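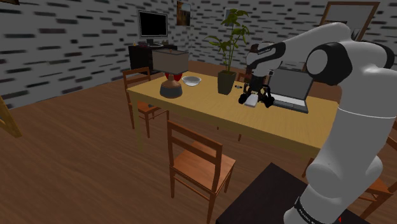 Section 4: Setting Up Your Zullmont Table Loom for the First Time

Welcome, and congratulations on bringing home your Zullmont! If you have come to us from a rigid heddle loom, much of this section will feel familiar, and you can probably skim the parts on tension. If this is your very first loom of any kind, please take your time, put the kettle on, and read the whole section through once before you touch a single thread. Most new owners need a full afternoon, and there is no prize for finishing sooner.

Before You Begin

You will want a sturdy table at a height that lets your elbows rest a little above the breast beam when you are seated. You will also need the threading hook, the reed hook, the two lease sticks, a pair of sharp scissors, and your wound warp, with the cross tied securely in four places. For the practice scarf in this guide, wind 60 ends of a smooth, medium-weight cotton. Please save the fuzzy mohair for later (we know it's pretty, and we know it's calling to you).

Note: If your loom arrived during cold weather, leave it unpacked in the room overnight before tightening any of the bolts. The wood needs to settle, and the castle bolts in particular will want another quarter turn the next morning.

Attaching the Castle

1. Set the loom base on the table with the ratchet handles on your right.

2. Lower the castle into the slots on either side of the base. The levers should face you. If the castle stops partway down, lift it straight out and try again with both sides level.

3. Push the four long bolts through from the outside and turn the wing nuts by hand until they are snug.

Caution: Do not use pliers or a wrench on the wing nuts. The side pieces can split along the grain, and a split side can't be glued well enough to hold a warp under tension.

4. Press each lever down in turn. Every shaft should rise smoothly and drop back by itself. A shaft that hangs up has usually slipped its cord off the pulley, so look there first.

Putting On the Warp

5. Slide the lease sticks through the cross, one on each side, and tie their ends together. Only then should you remove the ties that hold the cross. Loredana Benedetti, who has taught beginners on this loom at our Grirkville studio for many years, asks her students to say "sticks first" out loud at this point, and it does help.

6. Tie the lease sticks to the back of the castle so they hang level.

7. Slip the end loops of the warp over the back apron rod and spread them evenly from the center out.

8. Turn the back ratchet handle slowly, laying in a sheet of heavy paper as the warp winds on. After every full turn, walk around to the front and give the warp a firm, even pull. A helper is lovely to have for this part, but you can manage alone with a little patience.

9. Stop when the front ends hang just below the breast beam.

Caution: Always keep one hand on the handle when you release the pawl. A tight warp can spin the handle back quite hard.

Threading and Sleying

10. Cut the end loops and take the first thread from the right-hand side of the cross.

11. Thread the heddles in order: shaft 1, shaft 2, shaft 3, shaft 4, and repeat. Tie each finished group in a loose slip knot.

12. Draw the threads through the reed, one to a dent, starting far enough to the right that your warp will sit in the middle.

Note: Extra heddles are sold in packs under part number 338. The replacement reed is part number 783.

Once everything is sleyed, tie on to the front rod in small bundles and pat across the warp with a flat hand. Any bundle that feels soft should be retied. Section 5 covers winding a shuttle and weaving your first few inches.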